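The first board Rūta Kütt repaired for money came out of a ventilation fan. The owner wanted the fan back by morning because his bakery was full of smoke, and she found the trouble in ten minutes, a cracked solder joint under a connector. She charged him for parts and a coffee.

That was in February, three years ago. Grulov, the shop she now runs with Ineke Dekker, takes in 50 boards in a good month. Most belong to small motors: pumps, fans, gate openers, a treadmill now and then. The two women work at facing benches in a former print shop, with the front door locked until noon so they can get something done.

Round boards are their specialty. Manufacturers like them for tucking electronics in close to a motor, where space is tight and a rectangle would waste it. Repairers like them less. Parts sit close together, and a large capacitor may have to lie on its side to fit under a cover.

"You learn to look at the capacitors first," Kütt said. "They're big and they get old. After that you look at the connectors, and after that you're in for a long afternoon."
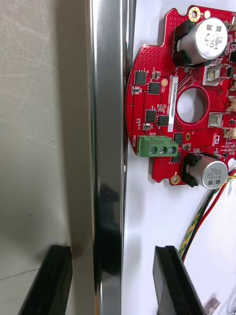 A round red board with a large center hole and gold-plated mounting holes. One of its capacitors lies on its side.

Dekker handles the parts drawers and the books. She trained as a bookkeeper and learned to solder at 40, from Kütt, on scrap boards. She keeps a notebook of every job, now up to number 3685, a count that includes the years Kütt worked alone out of her apartment for friends and neighbors. Each entry gives the fault, the parts used and the time spent.

The shortest entry reads "fuse." The longest covers four pages and concerns a well pump controller from a farm outside town, which came back twice before Dekker noticed that one screw was too long and pressed on a trace when the case was closed.

The standard repair costs $76, plus parts. If the board can't be saved, there is no charge, and the customer can take it home or leave it in the bin by the door. Kütt picks through that bin for connectors and heat sinks.

Grulov opens at noon and closes at six.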